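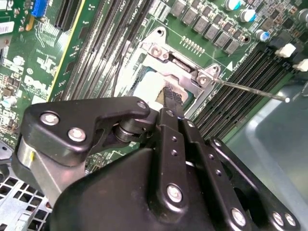 The Lock at Vultavside

The lock at Vultavside is 74 metres long and has a rise of just under two metres. Zixuan Dong entered it at the end of October with the engine at 800 revolutions, a fender down on each side and the bow line already coiled in her left hand. The barge was called Després. She had not chosen the name, and changing it would have meant a form.

The pilot book gave the lock half a page. Bollards were set into the wall at intervals, it said, and the third was not to be trusted. She passed the line round the second, brought the tail back to the cleat and put the engine in neutral. The gates closed behind her. The keeper's cabin showed a light, but the radio stayed quiet.

Filling began from the upstream end. The hull moved back a little, then forward, and she took in slack by hand. Her father had taught her to do this on the Enari, with a stopwatch, and had written the times in a hard-backed book. The book was now in the chart drawer. His last entry was for this lock, eleven years earlier: slow fill, keeper civil, third bollard loose. After that the pages were ruled but blank.
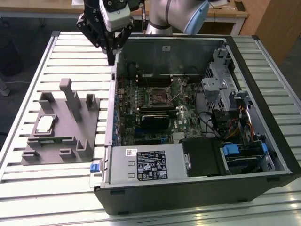 She had meant to go straight through and moor above the weir at Kemivora before dark. At the top the gates opened and the light stayed green. She held the line for longer than was needed.

"You can go out," said the radio.

"Is there a berth on the upper side?"

"One. Water, no electricity. Mind the sill."

The berth was a length of piling with two rings. She put out bow and stern lines, added a spring, and stopped the engine. The hour meter read 161 since the last oil change, and she noted it. It was ten past five. Somebody in the cabin had switched on a kettle, and the window was going grey with steam.

She took the book out of the drawer and sharpened a pencil. Under her father's line she wrote the name of the lock, the time of entry and the time of leaving. In the column for remarks she put: slow fill, keeper civil. She considered the bollard – she had not tested it – and left that part out.

Then she put on her coat and walked back along the wall to look.

Last updated: October

2 comments

Contact | Copyright | Back to top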